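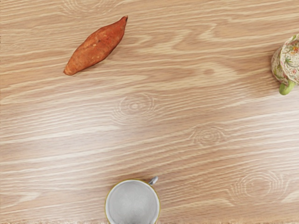
Fixing a gripper that closes early in simulation

If your simulated arm keeps closing its fingers on thin air a little way short of the object, the fault may be in the tool offset and nowhere near the grasp planner. We lost most of November to this on the Vunside bench, so these are the steps in the order we would now do them. They assume you already have a pick task running in simulation and can read the tool pose from the log.

What the fault looked like

The task was simple: pick up the sweet potato, put it in the basket, leave the two cups alone. The arm moved off normally and lined up over the sweet potato. Then the fingers shut beside it and the arm carried nothing to the basket and opened over it. No error was raised. The run was logged as complete, because the script only checked that every waypoint had been reached.

Out of 75 overnight runs, 21 ended this way. The rest picked the object up, though Lama Bitar went through the replays and found that many of those grips were on the thin end and would not have survived a faster move.

Before you start

Stop any job that sends the same motion file to a real arm. Ours was queued to go to the hardware at Birbridge the next morning, and Glenys Ashby pulled it from the queue when she saw the first replay. A tool offset that is wrong in simulation will be wrong on the real arm too, and there the fingers can be driven into the table. If you must test on hardware, run at the lowest speed with someone at the stop button.

Step 1. Freeze the approach

Add a pause to the script just before the last downward move. Do not pause after the fingers have closed, as a knock may already have moved the object by then. Leave the rest of the run alone.

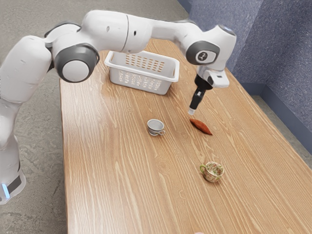 The approach, with the gripper still empty and the fingertip just short of the sweet potato.

Look at the gap from at least two directions. From one side a fingertip can seem to be touching when it is well clear. An overhead view is good for checking where the object lies on the table and which way it points, but it tells you very little about height.

Step 2. Compare three positions

With the run paused, write down:

the position the planner asked for
the position the controller says the tool has reached
the position of the fingertip taken straight from the model

If the first two differ, you have a tracking problem and the rest of this page won't help much. Ours agreed. The third was out by the same amount every time, along the line of the fingers, and that pointed to the offset.

Step 3. Check the offset file

Open the tool file and look for the distance from the flange to the fingertip. Check that it belongs to the fingers fitted in the model. Ours had been copied from an older project called Oven, which used a longer set. Hefin Wogan had changed the fingers in the model but the tool file sits in a different folder and was missed. Correct the value, save, and restart the simulator fully. A reset was not enough for us - the old value stayed in memory until the program was closed.

Step 4. Make the run fail properly

This matters more than the offset. Add a check after closing: if the fingers reach their fully closed position, nothing is between them, so stop the run and log a failed grasp. Shivam Rawat wrote ours (it is in the shared folder as Rawat check). Let it wait 400 milliseconds after the close command before reading the finger position, or it will trip on fingers that are still moving.

Add a second check after the lift. A tapered object can slip out when it has been gripped near the end.

Step 5. Test with the object turned

Run the task again with the sweet potato at several angles. A long object hides this fault when the error happens to lie along its length, as the fingers still land on some part of it. That is why so many of our runs had passed. Move the cups as well, and look at the clearance round their handles on each approach.

Once the failures stop, keep the pause from Step 1 in the script but switched off. Vikas Vishwakarma has asked that it be turned on for the first run after any change of fingers, and that the 2 file locations be written on the change sheet.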